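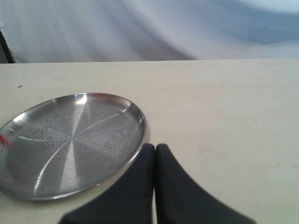 One of the steel plates, on the cream table

Progress report to the Magalhães fund, November 4, 2020

Hello all, and thanks again for the second payment, which landed in September and went straight out again (sorry!). The big spend was tableware for the dinners at Fosalari. We now have 103 round steel plates from Vitwood, all flat with a little raised rim, and they stack beautifully. A few have the odd smudge, so there's a polishing evening still to come.

The flags have been slower. Billitz sent 75 small desk flags with black poles and round black bases, and the bases are lovely, but the cloth will not hang straight! I've been trying them next to the plates to see how a place setting might look.
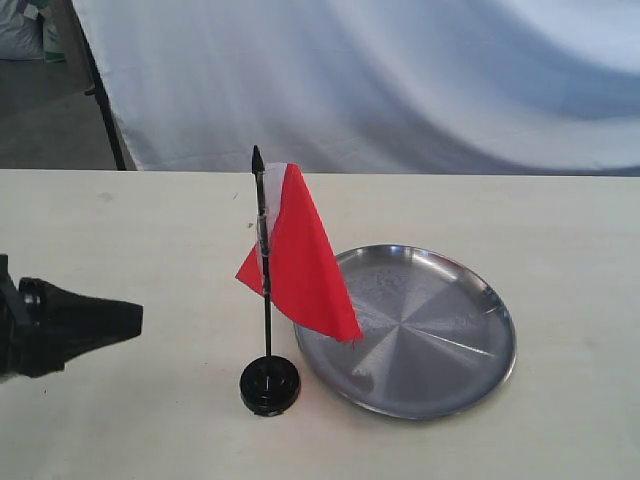

Magalhães wrote back last month that the flags should go in the middle of each table and leave the plates alone, and I think that's right, as the cloth gets into everything otherwise. I'll iron a batch and try again.

Money: we have 800 pounds left for table linen and printing. I'd like to move a bit of it to spare cloths for the flags, if you're happy with that. Two boxes are still unopened, so the final tally may shift.
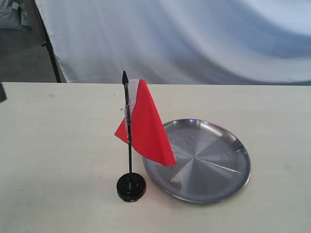

A desk flag beside a steel plate

Next up is the seating plan, then the menu cards. I'll send the receipts over with the linen quote.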